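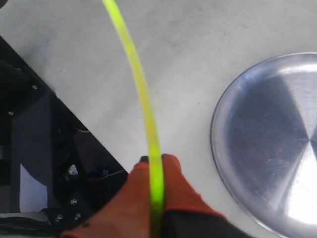 Yellow-green tube and orange glove on a grey surface.

Week 2: Baldr's death and the ride to Hel
Tutor: Ohemaa Agbenyega

Read the passage in Gylfaginning before class, then the poem Baldr's Dreams.

Baldr has bad dreams. Frigg takes oaths from fire, water, metals, stones, trees and animals that they will not harm him. She leaves out the mistletoe, thinking it too young. Loki learns this and gives a shoot of it to the blind god Hod, who throws it.

Hermod rides Sleipnir for nine nights to ask for Baldr back. Hel agrees if all things weep for him. One giantess, Thokk, refuses.

Points for discussion
Why does Snorri make Loki guide Hod's hand? Compare Saxo, where Hotherus is a rival in love and no mistletoe appears.
Who speaks in Baldr's Dreams, and what does she know?

Written work: 800 words on either point, to Kwame Laryea by 4 pm on the day before class.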